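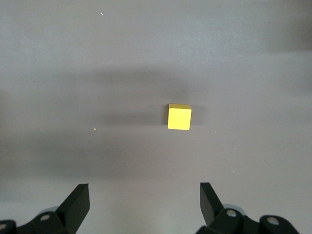

Figure 2. Yellow cube on the grey tabletop.

3.1 Materials and surface

The objects used in the sorting task were small, plain cubes with slightly rounded edges. Figure 2 shows the yellow one. We chose cubes after the pilot in February, in which the Nevetine set of mixed shapes gave children too many ways of telling the pieces apart. Several of them sorted by shape when asked to sort by colour, and a few named the pieces after food or animals and would not be moved from it. With cubes alone the instruction was understood at the first attempt by all but 4 of the children at the Skenatville site.

The table was matt grey. A white surface had been tried first, but yellow was hard to pick out on it under the ceiling lights, and Krajewska noted that younger children hesitated over that colour more than over any other. On grey the hesitation was shorter. Light across the surface was uneven, as the figure shows, with a broad soft band of shadow beside the cube and a darker area towards one corner. We did not correct for this. Classroom tables are seldom lit evenly, and Walczak (who ran the sessions at Tikano) argued that a fully controlled surface would tell us little about how children sort at school.

Each trial began with one cube on the table. The child was asked to say its colour and then to put it in a tray, and the next cube was set down once the child's hands were back in their lap. In total, 400 trials were recorded over the two sites. Of these, 13 were dropped – mostly where a second cube had been put out too early – and the rest are included in the results below.

Cubes were wiped between children. Small marks and worn corners were left as they were, and no child mentioned them.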